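Tarora arm and Starnlow gripper, tried on a dining table

April 20, 2023

I have been promising a write-up of this pair for so long that two of you have emailed to ask if I'd given up on the hobby. I haven't! I got stuck on the controller for a good while, then I got stuck on a cable, and then I was having too much fun to sit down and type.

So. The Tarora is a small desktop arm that I bought bare, meaning the arm, a power supply and a bag of bolts. It cost me 489 dollars from a reseller who was clearing out the older version. The Starnlow two-finger gripper was another 147, and it bolts straight on if you have their adapter ring, which they sell separately (grr). I already owned the Previvico gripper, the one I reviewed back in September, and I also got a week with a friend's Assunção gripper, so this ended up being a three-way comparison on the same arm with the same jobs.

I don't care much about block stacking. Every gripper can stack blocks. What I want to know is how a gripper does around ordinary stuff from the kitchen, with curves and shine and lids that move, because that's where my old setup always fell on its face. The main test object is a glossy black Philips rice cooker with a flip-up lid, and I set it on the pine table with a Porlex box next to it and left the usual pile of baskets and cloth in the back. A clean background makes every camera look like a genius.

The lid job goes like this. Lid starts open, standing straight up. The arm has to come in from the side, get behind the lid, push it forward and then press down until it latches. It sounds like nothing. It has a swing, a change of direction and a push at the end, and each of those wants a different amount of force.
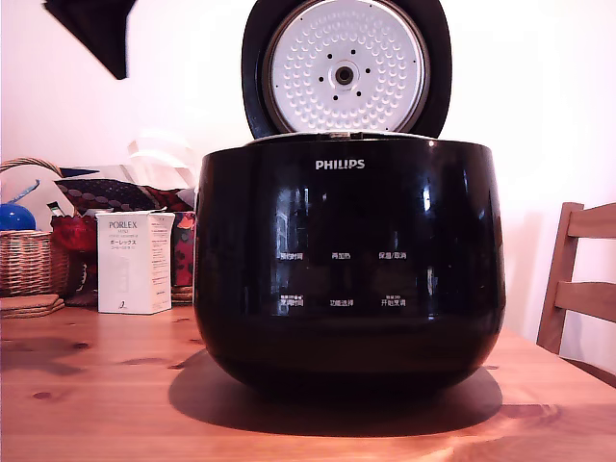

Aidan Hegarty wrote in to say that this is really an arm test and that I could do the whole thing with a wooden spoon taped to the wrist. He'd put the money into a stiffer arm and keep whatever fingers came in the box, because in his experience a floppy elbow ruins a press long before the fingertips matter.

Fair point, and I went back and forth with him on it. For the push alone he's right, and I did try it with the gripper closed into a fist, which is basically the spoon. But the fingertips matter a lot at the first touch. The Previvico has hard plastic tips with a square edge, and on a curved rim they skate. You get this little sideways hop, the arm thinks it's somewhere it isn't, and then the press comes down off center. The Starnlow tips are a soft gray rubber with a rounded nose and they just sort of settle. I ran the same path with both, changed nothing else, and the hop was gone.

The Assunção is in between. Lovely machining, the nicest feeling of the three in the hand, and the fingers open wider than the other two. The pads are thin, though, and mine (well, not mine) had already started to peel at one corner. It's also heavy, and on an arm this small you feel every ounce out at the wrist. I had to drop the speed to 80 percent to stop the whole thing from nodding at the end of a move.

Now the camera, which ate most of my time. I used the wrist camera that comes with the Starnlow kit plus a cheap fixed one off to the side. Shiny black plastic is miserable for depth. The body of the cooker picks up windows and light from all over the room, and the depth map fills with holes exactly where you'd like an edge. The inner plate of the lid has all those small raised dimples, and I expected that to be worse, being metallic and busy, but the matching software liked it a lot better than the smooth part. Give a stereo camera some texture and it cheers right up.

What ended up working was finding the lid plate as a circle, using the white PHILIPS lettering as a second anchor, and throwing out any depth reading between them that disagreed with both. It's crude and I'm a bit proud of it.

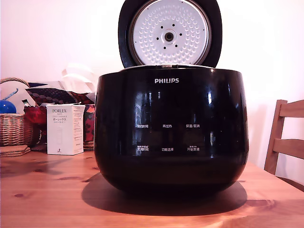
Lid up, dimpled plate facing out: the starting position for the closing job.

The labels on the front panel are in Chinese, which I only mention because a reader asked last time if the text-finding step in the Tarora software can cope. It found them as "text, region unknown" and drew its boxes in decent places when the glare was low. When the glare was high it lost them. I didn't try to have it read anything, and I wouldn't trust it to.

About that software! It's better than it was. The install took me one evening, where the old version took a weekend and some bad language. You get a proper timeline for your moves now, and you can drag a point and see the arm's ghost move with it. Force limits are set per move, so I could be gentle on the swing and firmer on the press. The bad part is saving. It saves the path and the force limits in two different files, and if you copy one without the other it loads just fine and says nothing, and then you're pressing on a kitchen appliance with the default force. I caught it in time. Put both files in one folder and label them.

The controller box is fine. Fan's loud. There's a real stop button, big and red and easy to slap, and I'll take that over any number of clever features. It starts up in 30 seconds, and the arm holds its pose if you pull the USB, where my previous one just went limp like a fainting goat.

Cables are my biggest complaint with the arm itself. They leave the wrist on the outside and hang in a loop, and that loop wants to catch on everything. I've tried clips, I've tried a sleeve, and right now I'm on hook-and-loop strips with a bit of slack at the elbow. Leif Nørgaard on the forum suggested running the gripper cable down the inside of the second link, and I think that's the next thing I'll try, though it means taking the cover off and I'm a chicken about covers.

Reach is another thing to know before you buy. On paper it's plenty. In practice you lose a chunk once the gripper is on and you need to come down at an angle, so I had to mount the base closer to the work than I'd planned.

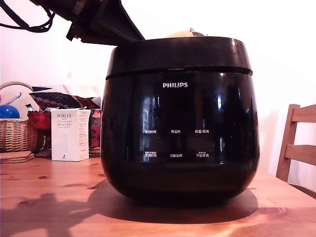 Coming down at an angle also changes how you think about speed. Straight down, I could let the arm move at a good clip and slow it for the last inch. On a slant the elbow swings out wider than you'd guess, and the shadow it throws can fool the side camera into seeing an edge on the table that isn't there. I fixed that by turning a lamp around and by telling the software to ignore anything at tabletop height. If you have a matte tablecloth, use it. My table has knots in it and the camera found them fascinating.

A few smaller notes, in no order.

The Starnlow's fingertips come off with one screw each, and they sell a flat pair and a hooked pair. I only have the standard ones. The hooked pair might be good for pulling a lid open from the lip, which I haven't cracked yet. On the Philips you'd want to press the catch first, and that's a two-step thing I keep getting half right.

Grip force on the Starnlow is set on a slider with no units. None! It goes from a little hand icon to a big hand icon. Previvico gives you actual newtons, and the Assunção gives you newtons and a graph.

For boxes, all three did well. I had them pick up an empty carton by its narrow sides and put it down again, over and over, and the only real difference was that the Previvico left tiny dents in the cardboard. If you're handling packaging that has to look nice after, go soft.

Noise from the grippers themselves: Assunção is nearly silent, Starnlow whirs, Previvico clacks like a stapler.

So which one? I'm keeping the Starnlow on the Tarora. It's the one I stopped thinking about, and for kitchen-type jobs with curves and shiny surfaces the soft round tips are worth the price plus the annoying ring. If you mostly do boxes and want real numbers for force, the Previvico is cheaper and tough as nails. The Assunção deserves a bigger arm than mine, and if you own a bigger arm I'd go try one before you look at anything else.

As for the Tarora, it's a yes at what I paid. At full price I'd wait and see what they do about the cables. I've got the hooked tips on order and I'll add a note at the bottom of this page when I've had a go at opening the lid with them.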